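Laundry cell rules, draft for comment
Home & Service Manipulation board > Practice and Standards

lagman_ona
Posting our draft house rules for laundry tasks before Tõnu prints them and they become law. We got to 13 rules. I wanted six. Comments welcome, including rude ones.

The ones I expect a fight over:

Rule 3. Washer door fully open or fully shut before an arm moves. Half open counts as a fault.
Rule 4. The bin sits on something. No carrying a bin across the room with one hand while the other hand does something clever.
Rule 7. Any cable that can reach a door hinge gets clipped back, and the person who clipped it initials the sheet.
Rule 9. Grip force for terry cloth is set on terry cloth. Setting it on a dish towel and hoping is how we lost April.
Rule 11. Floor checked before every run. Coins, cards, lint, socks, all of it.

beltsander
Rule 3 is fine. Rule 4 is going to annoy everyone with two arms, who bought two arms for a reason.

prelley_tk
Tõnu Krūmiņa here, the one with the printer. Rule 4 stays. One hand on the bin, bin on a seat or a stand, other hand clear until it's wanted. If the second arm is bored it can be bored.

fellirberg_qa
Our site in Fellirberg has had something like your rule 4 for a while. We logged 731 bin handlings under it and the only complaint was from a man who needed the chair.

Question on 9 though. Do you set force per fabric or per item? A bath towel in one layer and a bath towel in a wad are different animals.

lagman_ona
Per item, then a second check when it's bunched. Teal cloth in the bin first, then the teal towel in the fingers, if it helps the argument: 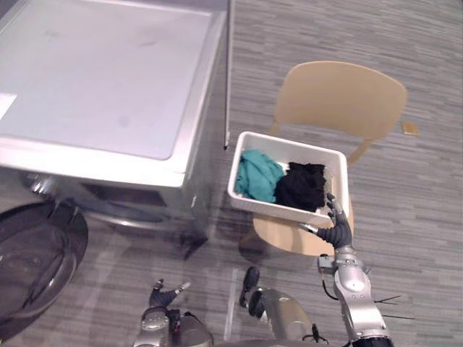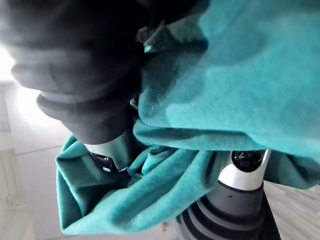
So the rule as written says "set on terry cloth" and I'd now add "bunched, between the fingers, at the angle you mean to use." Which makes it longer, and Tõnu charges by the line.

prelley_tk
I don't charge. I sigh.

beltsander
I'll be the rude one, then. Rule 9 is a training problem dressed up as a safety rule. Nobody gets hurt by a badly gripped towel. Put it in the setup notes and keep the wall sheet for things that bite. People read maybe a third of a wall sheet and you want it to be the right third.

lagman_ona
A dropped towel lands on the floor, somebody reaches in to get it, and now there's a hand next to a live arm. That's my whole case for keeping it.

beltsander
Then write a rule about reaching in. You've got 13 rules and I can't see that one anywhere in your post.

lagman_ona
It's rule 1. I only posted the ones I thought were controversial.

beltsander
Fair. Moving on with dignity.

quietgearbox
Rule 11, who decides what counts? We had a run stopped at Lukby over a thread. An orange thread. Forty minutes, two signatures. I would like a minimum size, please, and I would like it in writing.

fellirberg_qa
We use 50 mm on the longest side for anything flat and not slippery. Smaller than that, log it and carry on. Anything that rolls is a stop whatever the size.

prelley_tk
50 mm lets a coin through, and a coin on tile slides nicely. I'd go by what it does underfoot and forget the ruler.

fellirberg_qa
You'll get an argument every morning about what a thing does underfoot. You get fewer arguments with a ruler. Ask me how I know.

quietgearbox
I will take either one over the thread policy.

lagman_ona
OK, changes so far. Rule 9 splits: the force setting goes to the setup notes, and the wall sheet keeps one line, "dropped items stay dropped until the arms are off." Rule 11 gets the 50 mm limit, with anything round or slick a stop regardless. Rule 4 unchanged, sorry beltsander.

Rule 7 has had no comments at all, which worries me more than the rest put together. Does anyone initial their cable clips?

beltsander
No.

quietgearbox
We have a sheet for it. I've seen the sheet.

prelley_tk
Leaving the thread open until I run out of toner. The version on the wall will say October 2024 at the bottom, so if yours doesn't, it's the old one, take it down.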